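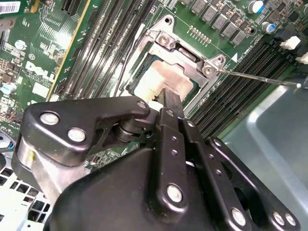 Figure 6. Screwdriver on a corner screw of the socket bracket, old paste still on the processor.

Removing the socket bracket

Take your time over this part of the Palside board refresh – the screws are small and the board will happily wait for you.

1. Turn the power off, unplug the cord, and give the board a good 12 minutes to settle while you clear yourself some space.

2. Fit a Phillips tip snugly into the first corner screw. Loosen it half a turn, then do the same at the opposite corner, and keep going back and forth until all of them spin freely.

3. Lift the bracket straight up and set it on a soft cloth with its screws.

Note: Dried paste on top of the processor is perfectly normal on an older machine. Leave it alone for now, and we'll clean it together in the next section.

Caution: Keep the screwdriver well away from the memory slots on either side – a slip can scratch the board.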